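双腕アームに洗濯物をたたませる手順(Tシャツ編)

最終更新 2018/12/28

機械に家事を任せられるか、という質問をよくいただきます。洗濯物に限って答えると、条件をそろえればTシャツはたためます。条件が崩れると、まだ人がやったほうが早いです。このページでは、小型アーム2本の構成で半袖Tシャツを台に広げ、たたんでカゴに入れるまでの設定をまとめます。制御ソフトはOltine、動作の記録と再生にはGostarachを使います。どちらも導入済みの前提で進めます。まだの方は「準備編」を先に読んでください。

1. 用意するもの

・アーム2本(グリッパ付き、同じ型でそろえる)
・作業台と、アームを固定するアルミフレーム
・手首カメラ、全体を見る固定カメラ
・無地の半袖Tシャツ
・軽いプラスチック製のカゴ

Tシャツは最初は無地で、台と色がはっきり違うものを使ってください。グレーの台にグレーのシャツを置くと、裾の線が急に見つけにくくなります。慣れてから試す課題としてはよい組み合わせですが、初回には勧めません。

2. アームの固定

アームは台の手前の辺に、左右対称になるように並べます。取り付け板はレールにボルトで締め、手で根元を揺すって動かないことを確かめます。ここがゆるいと、後でどれだけ教示をやり直しても指先がずれます。

ケーブルは手首を端から端まで回してみて、突っ張らない長さを残します。余らせすぎると今度は布に引っかかります。Yorathのサポートページにある標準の配線図では余長が少し短いので、当方では肘のところで一度留め直しています。

3. カメラの調整

固定カメラは台の四隅が全部入る位置に置きます。手首カメラは指先と、つかんだ布の縁が同時に映る角度にします。布の縁が指の陰に入る場合は、カメラの取り付け角を少し起こしてください。

窓からの光が入る部屋では、朝と夕方で布の影の出方が変わります。露出は自動のままにせず、作業を始める前に固定します。囲いの壁に柄物の布を張っている場合は、認識範囲を台の上だけに絞ってください。

4. 基本姿勢を決める

シャツは襟を奥、裾を手前にして広げます。左右の袖は横に開きます。カゴは奥の右隅に置き、袖先と重ならないようにします。カゴの位置は台にテープで印をつけておくと、毎回同じ場所に戻せます。

Oltineの画面で「待機位置」を登録します。両方の指先が裾の手前に来る位置が使いやすいです。登録したら、シャツを置かずに一度低速で動かし、左右の手首がぶつからないことを確認します。

5. つかむ動作を教える

Tシャツをたたむときに一番失敗するのは、たたむ動作よりもつかむ動作です。布は押すと逃げ、浅くつまむと滑り、深くつまむと下の布まで拾います。

教示の順番は次のとおりです。

(1)指先を開き、布の縁の真上まで下ろす
(2)台に触れる直前で止める
(3)指を閉じながら、ごくわずかに手前へ引く
(4)少し持ち上げ、手首カメラで縁をはさめているか見る
(5)はさめていなければ(1)に戻す

厚手のニット地は縫い目のリブをねらうと安定します。薄いTシャツは裾の折り返しをねらいます。閉じる力は、薄手と厚手で別の設定として保存してください。共用にすると、どちらかで必ず滑ります。

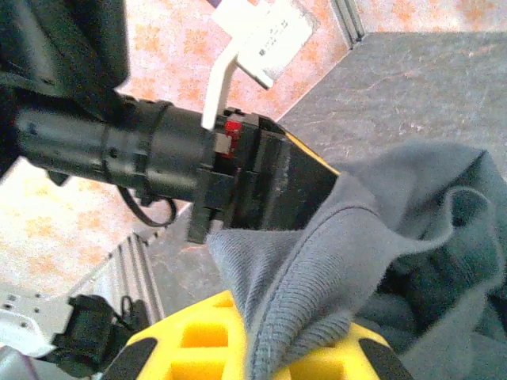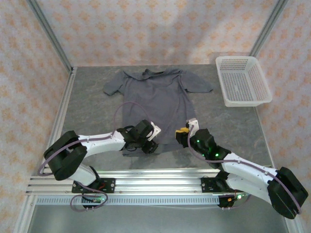

1枚目は手首カメラから見たグレーのニット地とグリッパの指先、2枚目は台に広げた半袖Tシャツと左右のアーム。

6. たたむ動作を教える

左右の袖を内側へ折り、次に裾を襟の方へ持っていきます。袖は片方ずつでかまいません。両手同時に折ると見た目は速いのですが、胴の部分が引っ張られて台の上で回ることがあります。

裾を持ち上げるときは、両方の指の高さをそろえます。高さが違うと斜めに折れます。Gostarachの記録画面で左右の高さをグラフに出し、線が離れている区間だけを録り直すのが手早い方法です。

折り終わったら、指を開いてすぐ上に抜かないでください。布が指についてきて、せっかくの折り目が開きます。いったん水平に引き抜き、それから上げます。

7. カゴに入れる

たたんだシャツの下に両方の指を差し込み、低い高さのまま右奥へ運びます。カゴの縁を越えるところだけ高くします。空のカゴは軽いので、指が縁に触れると簡単に傾いたり動いたりします。気になる場合は底を両面テープで留めます。

8. どこまでできるようになったか

当方では、同じ種類のTシャツで161回試し、手を貸さずにカゴまで入ったのは51回でした。失敗の多くは手順5で、次が手順7です。記録した動作を増やせば成績は上がりますが、上がり方はだんだん鈍くなります。保存できる動作は最大2,000件なので、失敗した記録も全部残していると先に枠が埋まります。成功したものと、原因のわかる失敗だけを残してください。

丸まった状態の洗濯物を山から1枚取り出し、表裏を見分けて広げる作業は、この構成では安定しません。裏返しの服、ボタンのあるシャツ、フード付きのものも対象外です。洗濯物を人が広げて台に置き、たたむところから機械に渡すのが、今のところ現実的な分担です。家庭で時間の節約になるかといえば、まだなりません。同じ服を何枚も扱う作業場なら、検討する余地はあります。

9. うまくいかないとき

・指先が毎回同じ方向にずれる
 取り付け板のボルトを締め直し、原点合わせをやり直します。

・布を2枚重ねて拾う
 手順5の(2)の高さを上げます。

・途中で動作が止まる
 ケーブルの引っかかりと、モーターの温度表示を確認します。続けて動かした後は13分休ませてから再開します。

・昼はできるのに夕方に失敗する
 露出の固定が外れていないか見ます。照明を足す場合は、真上より斜め横からのほうが布の縁が出やすくなります。

長袖と靴下については、Fedusのグリッパに替えて試した結果を3月に別ページで公開する予定です。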